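Notebook, documents bench
26 May 2022
Sorkano receipt, second look

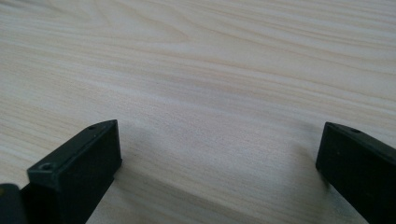
Picked this up again after the solicitor's letter. The charge is theft from the employer. The whole thing still rests on one handwritten receipt for £2000, which the depot manager at Sorkano says the defendant signed when she took the cash to the bank. The cash never reached the bank. She says she never had it and never saw the receipt until the police showed it to her.

The first report (not ours, from Heltton) says the signature is hers "with 100 per cent confidence". I don't know what that is supposed to mean. Nobody in this trade should write that sentence and I would like to see the working behind it. There are no notes attached, only a page of enlargements with arrows. The arrows point at things that most people who learnt joined-up writing in this country would do.

What we hold: the receipt itself, in its sleeve, plus the pad it is said to have come from. Known signatures came in two lots. The first lot is from her staff file, all on forms, all signed in little boxes. The second was collected by the police at interview, and she was asked to sign the same name down a page over and over. Those are close to useless for speed and rhythm. Anyone's signature goes stiff by halfway down a page like that. I have asked for anything signed in the ordinary run of things, such as delivery notes or a tenancy form. No reply yet.

Signature, under the microscope at low power. The line is fluent in the first name and slows badly at the join into the surname. There is a pen lift there with a blunt restart. Heltton calls it "natural variation". It might be. It might also be somebody stopping to check the next bit. I can't get further than that and I am not going to pretend I can. One lift in one signature doesn't make a forgery, and I'd be doing the same as them from the other side if I wrote it up that way.

Indentations. Ran the receipt on the Zarker. First lift was poor, streaky, toner clumping near the top. Left the sheet in the humidity box longer and ran it again. Second lift is better and I have kept both. There is writing from a sheet above, mostly figures, and what I read as the tail of a date ending in "Oct". The receipt is dated well before October. If the sheet was under somebody's pen in October then it was still blank or still in the pad then, or it was lying loose under other papers on a desk. The second explanation is dull and quite likely. Must not get excited. Need to see whether the indents run under the ink or over it, and I couldn't tell today. Where they cross the signature stroke I looked for a good while and changed my mind more than once, so the entry is "not determined".

Tear edge against the pad stub: poor fit at the left, fair at the right. The pad has been handled by half the depot by the look of it. Would not put weight on this.

Ink. Non-destructive only for now. Amount and signature behave the same under infrared, the date behaves differently. Two pens, then. Manager's statement has her filling in the whole thing "in one go at the counter". Worth a line in the report. People do swap pens, and people also misremember, so it's a question for him in the box and no more.

Hannelore Eberhard read the lifts blind this afternoon, without the statement or my notes. She got the figures, agreed the "O" and the "c", would not commit to the "t". Fair. I have changed my own reading to "Oc" with a possible third character.

She also thinks I am too hard on Heltton. I asked her to find the bit where they considered anybody else having written it. She couldn't, and neither can I. They were sent one name and compared one name. The manager's own handwriting was never asked for, which seems odd when he is the only witness to the signing.

Ibarra (defence) rang wanting to know if he could say "forged" at the hearing. Told him no. He tried "probably forged". Told him no again. He can say the earlier opinion goes further than the material allows, and that much I will sign.

To do:
chase ordinary-course signatures
ask for manager's writing, through the court if need be
crossings again with fresh eyes and oblique light
find out where the pad was kept, and who bought it
return call to Ibarra, but only after the crossings

Receipt and pad resealed, bag numbers on the exhibit sheet. Lifts are in the flat file, second drawer. Please don't stack anything on them.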